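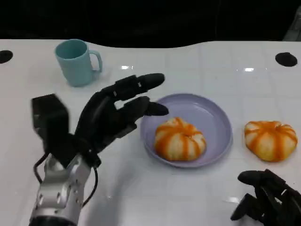

3 min read

Support > Renen controller > Table work > Clearance stops

Subject: Arm stops with "clearance not confirmed" over glossy table
Status: Solved, one point open
Opened by: Brittany Lapointe, Luvau

Hello,

We run the table setting task with two arms under Renen. The left arm stops during the approach to the plate and the message is "clearance not confirmed". The hand is open and holds nothing when it happens. I press resume, it moves a little, and it stops again. The right arm does not have this problem.

Our site rules say that a clearance stop may be resumed 2 times, and after this the task must be ended and the reason written down. I have followed this, so I have now many ended tasks and no reason to write. Please advise.

What I checked before opening the ticket:
- Both arms go to home position without a message.
- The cables at the left wrist have free movement in the full range.
- The clearance value for fingers over the table is 30 mm, as in the Schwaiger guide we use for shared tables.
- Controller was restarted. No change.

Reply from Renen support

Thank you for the careful list. Please do not lower the 30 mm value to get past the stop. We see this often, and then the value stays low for every task that comes later.

The tabletop is white and very shiny, with bright spots on it. One is close to the mug handle, above the left fingertip. The head camera can read such a spot as a raised object, and the clearance check will then refuse to confirm. Can you please test with the lamp above the table turned off, and with the wrist camera as the second source for the check?

Also, please tell us which items are entered in the item list of the task.

Brittany Lapointe

I did both. With the lamp off, there was no stop in 4 runs. With the lamp on and the wrist camera as second source, there was one stop, and it was in the same place between mug and plate.

The item list has only "plate" and "mug". The food was not entered, because the person who wrote the task considered it as load and not as obstacle. I understand now that this is against rule 3 of our own sheet: everything that is on the table is in the list before the arms are enabled.

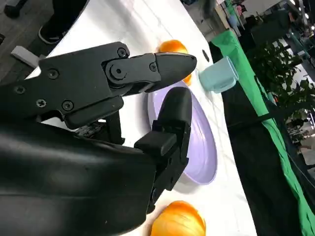

Wrist camera, gripper open over the plate, upper fingertip just short of the mug.

Reply from Renen support

Thank you, this is useful. From the wrist side the distance to the mug is small also when the plate is the target. The upper finger goes past the plate toward the mug. So there are two causes: the reflection, and an approach which is too tight for the rule you have set. I would move the mug farther from the plate in the layout, and add the food to the list with its own size.

One more remark, outside of your question. A person is standing close to the table at the far side. Does your site have a marked line on the floor? The Schwaiger guide asks for one when the arms are enabled in a shared hall.

Brittany Lapointe

We have a line at the bench in our own building, but not here in the Ollden hall. I have asked for tape. Until it is placed, I will enable the arms only when one colleague watches the far side and has the stop button in the hand.

Changes made:
- Lamp turned to the wall, so it does not shine directly on the table.
- Mug moved away from the plate in the layout file.
- Food added to the item list.
- Clearance left at 30 mm.
- Wrist camera kept as second source for both arms.

After these changes the left arm finished the approach without a message, with the lamp on. I would also like to use a matte cover for the table, but I must first ask if the cover changes the grip test. Please keep this point open. The rest can be closed from my side.

Reply from Renen support

Closed, with the matte cover left open under the same ticket number. Please attach the thickness of the cover when you have it, as the table height must be entered again.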